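Subject: Re: [benchtools] Plier storage, bins vs. racks, and sorting a mixed lot
From: Marloes Van Dijk
Date: 1st February

On the bin question, Lazarević wrote:

> We are moving the shared bench at Cenham and I have been handed the
> hand tools. The pliers are the problem. They are two different lines,
> one with yellow grips and one with orange, bought in different years
> and mixed ever since. At present they live in a drawer, in a heap.
> My inclination is to rack them on the wall, heads up, and be done.
> Dondero says bins. Before I drill anything:
>
> 1. Does anyone on the list keep pliers in open bins and not regret it?
> 2. Sort by grip color or by jaw type?
> 3. What do you use to keep the joints free? Ours are stiff, some of
> them badly.
>
> The wall is plasterboard over studs, in case that matters.

Taking these in order.

1. Yes. I keep ours in open plastic bins, one layer deep, and have done so since the Fostby shop was refitted in May. The one-layer rule matters more than the choice of bin. Once a second layer goes in, the lower tools get no use, and people pull at whatever handle is showing and drag the rest around by the jaws. Needle-nose tips suffer most. I have straightened two pairs and thrown out one, all three from the old drawer, none from the bins.

Rounded corners on the inside are worth looking for. A square-cornered bin traps swarf and wire ends in the corners and has to be brushed out. A rounded one can be wiped with a rag in one pass. A thick rim is also useful if the bins get carried, as thin-walled ones flex when loaded and the tools slide to the low side. Color does not matter except that it should differ from the grips. Teal works with both orange and yellow. I would avoid black, which hides the heads, and gray for the same reason.

A rack is fine for a fixed set with one owner. For a shared bench you will find that each slot fits one width of handle, and the wide curved grips will not go back where the narrow ones came from. If you do rack them, go into the studs with a batten across and hang the rack from the batten. A full row of pliers is heavier than it looks, and plasterboard anchors loosen under repeated pulling even when the static load is well inside their rating.

2. Jaw type first, grip color second. Grip color only tells you which line the tool came from, and whoever is at the bench wants a needle-nose, or a cutter, or something to hold a nut. The exception is if one of your two lines is insulated and the other is not. In that case the insulated line gets its own bin with its own label, and the rest of this paragraph does not apply to it. Do not infer insulation from the color. Check the marking on each handle, and if the marking is worn off, treat the tool as uninsulated.

My procedure for a mixed lot is to clear the bench completely and set the pliers out side by side on the bare surface, handles toward me and heads away, with the empty bin to the left. Laid out this way the differences in handle length and curvature are obvious, and so are duplicates. Then I work from the near end of the row, one pair at a time: open, close, look down the jaws against the light, and either bin it or set it aside for cleaning.

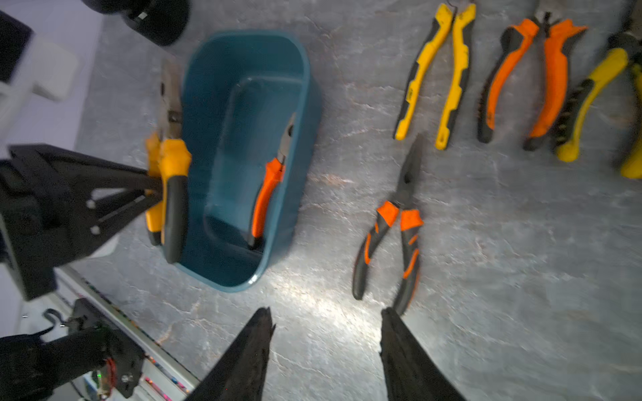

The check against the light is for jaw alignment. On a needle-nose the tips should meet first and the gap should close back toward the joint as you squeeze. If light shows at the tips with the handles closed, the jaws are sprung, usually from being used to pry. It is rarely worth correcting on a cheap pair. On cutters, look for a continuous dark line along the edge. A nick will show as a bright point and will fold fine wire without cutting it.

Also check for side play at the joint. Hold one handle still and try to rock the other across its plane of travel. A little movement is normal on a lap joint. If the tips visibly scissor past each other, the rivet is worn. Some can be tightened with a few light taps over a flat anvil, but go slowly and test between taps, as it is easy to lock the joint solid.

A note on the surface. A smooth hard worktop is good for this job because nothing hides on it, but a polished one with a marbled pattern throws a lot of glare under overhead tubes, and you can miss a hairline crack in a head by looking at it against a bright patch. Move the lamp to one side or put down a sheet of brown paper. Paper also saves the top from oil, which brings me to the third question.

3. For stiff joints, in this order: brush out the dry dirt, flush with a light solvent, work the handles until the runoff is clear, blow dry, then one drop of light machine oil on each side of the joint and work it again. Wipe off everything that comes out. Penetrating fluid alone will free a joint for a week and then leave it worse, as it carries the dirt further in. For rust bound joints I leave the heads standing in a jar of penetrating oil for 24 hours, heads down, with the level kept below the grips. Several grip materials swell or go tacky in oil, and once that happens they slide on the handle and the tool is scrap.

Where there is rust in the joint, a paste of oil and 693 polishing powder (the old stock number at our supplier, any fine grit will do) worked through the joint will clear it. Flush thoroughly after, or the paste goes on cutting. On outer faces use 250 grit wet paper, used flat, and stop when the pitting is smooth to the touch. Do not chase a mirror finish. Keep abrasives off cutting edges entirely.

On labels: mark the bin on the long side, low down, below the rim. A label on the rim wears off from hands and from handles being leaned against it.

If Dondero still has the bin dimensions from the Fostby order, please post them. I have the drawing but not the inside depth, and the depth decides whether a long-handled pair will lie flat on the diagonal or ride up on the end wall.

Marloes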